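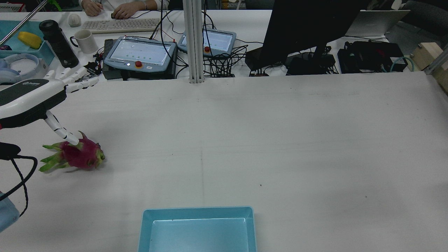 The hand and a dragon fruit, with the light blue tray in front.

I've been meaning to write about work for months, and what finally got me to sit down was my sister asking, over a very long Sunday-style lunch, whether the robots had taken my job yet. They haven't. But my job has changed shape a good deal since the spring, and I gave her such a muddled answer that I thought I'd better try again here, with a cup of tea and nobody passing the potatoes.

For those who are new, I work at Prultley, where we pack mixed fruit boxes for hotels and offices. I started on the packing benches 12 years ago and I still think of myself as a packer, though my badge now says "cell support", a title I have to explain to everyone including my own mother. The exotic fruit is the fiddly end of the business. Apples more or less look after themselves, but a dragon fruit has all those leafy green bits sticking out of it, and hotels like them to arrive with the bits still on. We used to do every one by hand, and in a busy week before Christmas that meant your wrists let you know about it at bedtime.

So when the company announced the project (it's called Skondivby, and no, I don't know why either) there was a meeting in the canteen and rather a lot of folded arms. I had mine folded as well. We'd all heard the speech about machines freeing people up for better things, and most of us had a fair idea what "freed up" could mean. 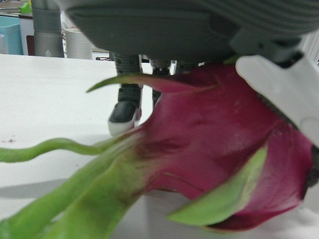
What I hadn't expected was how much they would need to ask us. The engineers are clever and very patient, but they had never packed a box in their lives, and for the first few weeks I spent whole afternoons talking about how I pick up fruit. Do I go for the middle? Do I turn it before I lift it or after? I had never thought about it! I had to go and stand at my old bench and watch my own hands, which felt very silly, and then come back and try to put it into words. It seems I hold the round end of a dragon fruit and let the leafy end look after itself, and I'd been doing that for years without once noticing.

The job itself sounds like nothing when you write it down. Fruit on the table, fruit in the tray, and again. We keep a log of the attempts and by July we had reached 1081, with a column at the end for comments, where mine are always the longest. I like the log. On the benches, if you had a thought about how something might be done better, you said it to whoever was next to you and it was gone by tea break. Now it gets written down and somebody reads it and comes to find me about it the next morning.

I do miss the chatter, I'll admit that. The desks behind the table are all screens and cables and people concentrating, and you can't really have the radio on. I still take my lunch with the bench lot so I don't lose touch.

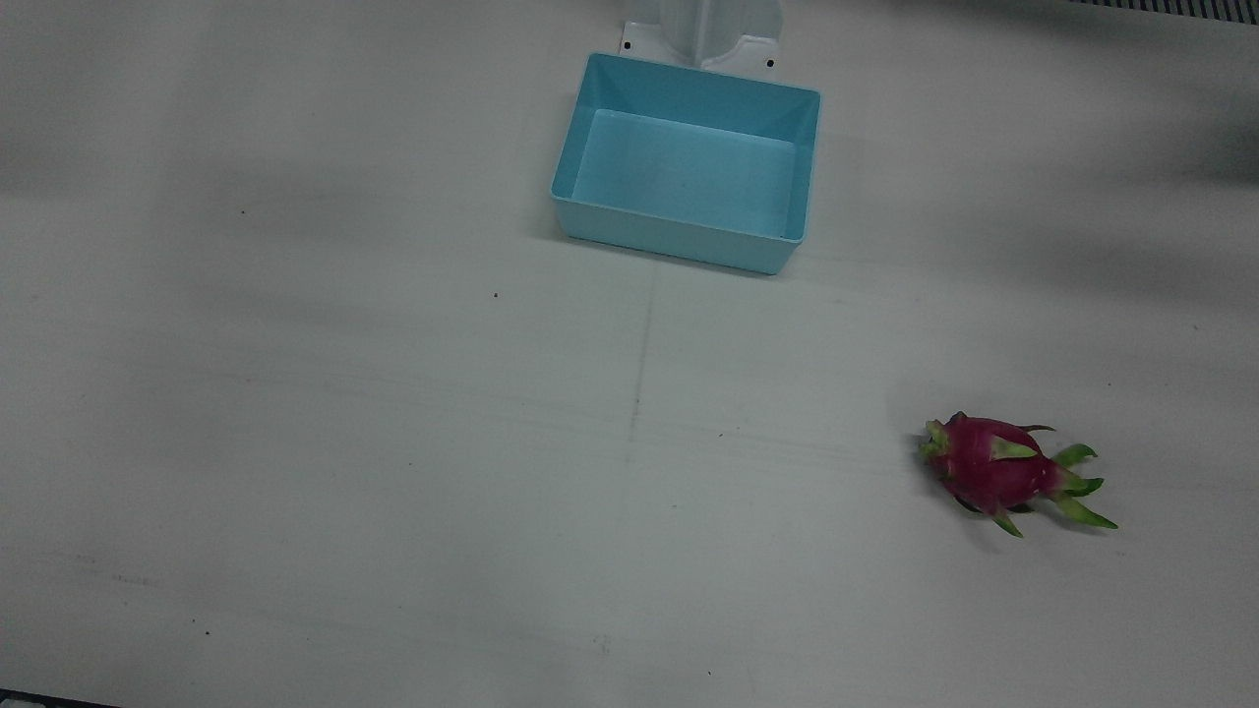
As for the worry about jobs, it hasn't gone away, and I don't think it would be right to pretend otherwise. There are more than 300 of us on the site and we've been told that changes will come through retraining and people moving between teams. So far that has been true. Two from my old bench have started on the same training I did, and one tried it for a fortnight and asked to go back, and was allowed to, with no fuss made. I thought that was decent. I'd still like to see it in writing for next year, and I've said so.

My wrists are better, anyway. I'm on my feet less, I've learnt what half the buttons do, and I come home tired in the head instead of the arms, which takes some getting used to - I fell asleep in front of the news twice last week. The next fruit on the list is the mango, and I've already been asked to have a think about how I hold one.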